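Skastard Home Mobile Base Kit
Sold by Jistdale Workshop Supply
Kit version 31

The Skastard is a small wheeled robot base for people who like to build things on the kitchen table, in the garage, or on a borrowed bench at a shared workshop. It rolls, it turns in its own length, it carries a light load on its top plate, and with the practice software that comes in the kit you can teach it your way of getting around a room long before you have tightened the last screw. We have been putting these together for a good while now, first for ourselves and then for friends, and then for friends of friends, and at some point it seemed kinder to everybody to write proper instructions and sell it in a box.

The design started at the Plirnidcombe shared workshop, where Bohdana Didenko wanted something that could bring her a tray of small parts from the far bench without running over the extension cords. Her first version had casters from an old office chair and a habit of drifting left. The one you can buy today drives straight, and we are very fond of it!

What comes in the box

Base plate and top plate, pre-drilled
Two drive motors with wheels and hubs
One ball caster, with a spare
Hegedűs motor board, already flashed
Depth camera and mounting bracket
Bumper strip with two contact switches
Battery tray and wiring loom (battery sold separately)
Bag of screws, standoffs and washers, sorted by step
Printed build book, 85 pages, spiral bound so it lies flat
Download code for the Skastard Practice Room

You will want a small Phillips screwdriver, a pair of side cutters, a hex key set and a computer to run the software. There is no soldering in the standard build. If you enjoy soldering, there are pads on the motor board for extra sensors, and the build book has a chapter at the back just for you.

Building it

Most people take a weekend over it, and we'd encourage you to go slowly. The book is divided into 10 steps, each with its own little bag of hardware, and every step ends at a place where you can put everything down and go have lunch. The fiddliest part is the bumper strip, which has to sit evenly across the front with a little play on both sides. Leave its four screws finger-tight until the top plate is on, then come back and snug them up. (We changed this in version 31. If you have an older book, please follow the order given here.)

Run the camera cable under the top plate and through the rubber grommet before you fit the battery tray. It can be done afterward, but you will say some words.

The Practice Room

We are proudest of this part, and it is the part customers write to us about most. The Practice Room is a program for your computer in which a simulated Skastard drives around simulated rooms using exactly the same code you will load onto the real one. You can start on it the evening you order, while the box is still in the mail. Bohdana made the rooms herself over one very rainy April, and she did not make them tidy, bless her.

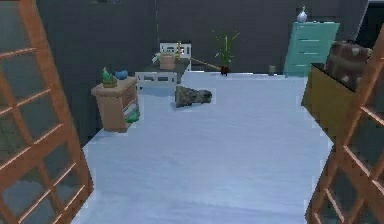
Path planning is where new builders spend most of their evenings, so let us say a little about how it works on this base. The robot keeps a simple map of the floor, marks off whatever it thinks is solid, adds a margin for its own width, and then looks for a way through. Furniture with a good solid front, such as the nightstand or the teal dresser against the back wall, gives it very little trouble. The long wooden stick lying slantwise across the floor at the back is a much better teacher, and so is the thin yellow rod standing upright, either of which can slip through the map if you have set the cells too large. We suggest beginning with the default cell size and halving it once, then comparing the two routes side by side. The tilted lattice panels are worth some time too – try your depth filter on all those panes and see what it makes of them. And do send the robot toward the mottled gray and brown thing in the middle of the floor, and decide for yourself how wide a berth a soft-looking lump deserves.

When you are happy with a route, you can save the settings to a file and copy that file to the base. The real floor will still surprise you a bit. Carpet slows the wheels, sunshine bothers the camera, and cats have opinions. Expect to nudge the turning speed down and the margin up, and keep a note of what you changed.

Anything in the Practice Room can be moved, turned or deleted, and you can add your own boxes and cylinders to stand in for the things in your own home. A few builders have copied their whole living room this way. We would love to see it if you do.

Specifications

Drive: two wheels, differential, one rear ball caster
Maximum load on top plate: 10 pounds
Sensing: depth camera, two front contact switches, wheel encoders
Control: Hegedűs motor board, USB connection
Construction: bolt together, no soldering needed
Suitable for: indoor floors, low-pile carpet
Not suitable for: stairs, gravel, wet ground

A few questions we get by email

Can I build it with my kids? Yes, and please do. The standoffs are small, so keep very little ones at a distance, and let an adult connect the battery.

Will it take an arm? The top plate has a hole pattern for a light one. We don't sell an arm ourselves, and you will need to rebalance the load toward the drive wheels and count the arm as part of the weight limit.

Does the Practice Room need the robot plugged in? No. It runs on its own, and you can install it on more than one computer in the same household or workshop.

I have an earlier kit. Can I get the new rooms? You can. Send us your old download code and we will trade it for a new one at no charge.

Ordering

Kits are packed by hand, and we test every motor board before it goes in the box. Shared workshops and clubs ordering several kits together should write to us first – we can usually leave out the duplicate build books and take a little off the price. Spare wheels, casters, bumper switches and grommets are all listed on the parts page.

Page updated November 2, 2021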